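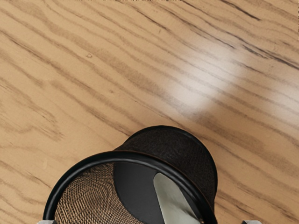

Geölt oder lackiert: Warum die Reparierbarkeit in die Ausschreibung gehört

Bei der Beschaffung von Tischen für Bibliotheken, Kantinen und Schulen wird die Oberfläche meist über die Anfangsbeständigkeit bewertet. Geprüft werden Abrieb, Fleckenbeständigkeit und Kratzfestigkeit im Neuzustand. Der Lack gewinnt diesen Vergleich fast immer. Ich halte das Kriterium für falsch gewählt.

Eine Lackschicht bildet einen geschlossenen Film. Solange er intakt ist, dringt Wasser kaum ein, und die Reinigung ist unkritisch. Wird er durchstoßen, etwa durch eine Schlüsselkante oder einen nachgezogenen Stuhl, wandert Feuchtigkeit unter den Film und das Holz vergraut an der Schadstelle. Eine örtliche Ausbesserung bleibt in der Regel sichtbar, weil Glanzgrad und Schichtdicke nicht übereinstimmen. In der Praxis wird deshalb die gesamte Platte abgeschliffen oder ersetzt.

Öl verhält sich anders. Es zieht in die Poren ein und schützt weniger gut gegen stehendes Wasser. Die Schadstelle lässt sich dafür mit feinem Korn anschleifen und nachölen, ohne dass die Platte das Haus verlässt. Der Aufwand verteilt sich über die Nutzungsdauer und fällt im laufenden Unterhalt an. Dort liegt das Problem: Investition und Unterhalt werden aus getrennten Haushaltstiteln bezahlt, und wer die Tische bestellt, sieht die späteren Rechnungen nicht.

In der Stadtbibliothek Ralham wurde vor 13 Jahren ein gemischter Bestand angeschafft. Ljubica Spahić, die dort den Gebäudeunterhalt führt, hat die Kosten je Tisch getrennt nach Oberfläche erfasst. Die lackierten Tische lagen sieben Jahre lang günstiger. Danach wurde die erste Komplettaufarbeitung fällig, zu 935 Euro je Tisch einschließlich Transport. Die geölten Tische stehen noch mit ihrer ursprünglichen Platte im Lesesaal. Ein einzelner Standort beweist wenig, die Verlaufsform der Kosten ist aber plausibel und deckt sich mit dem, was Werkstätten berichten.

Gegen Öl werden zwei Einwände vorgebracht, die ernst zu nehmen sind. Erstens setzt es Personal voraus, das die Pflege beherrscht. Bautista Henríquez von der Tischlerei Luvisari veranschlagt dafür eine Einweisung von 50 Minuten. Das ist vertretbar, muss bei wechselnden Reinigungsfirmen allerdings wiederholt werden. Zweitens scheidet Öl dort aus, wo täglich mit aggressiven Mitteln desinfiziert wird. In Behandlungsräumen und Großküchen würde ich es nicht ausschreiben. Auch ölgetränkte Lappen gehören wegen der Selbstentzündungsgefahr in einen geschlossenen Metallbehälter, was im Pflegeplan stehen muss.

Für alle übrigen Bereiche schlage ich vor, die Kosten einer örtlichen Reparatur als eigenes Wertungskriterium aufzunehmen. Der Bieter beschädigt eine Musterplatte nach Vorgabe, setzt sie instand und weist Arbeitszeit und Material nach. Ein Lacksystem, das diese Prüfung besteht, soll den Zuschlag erhalten können.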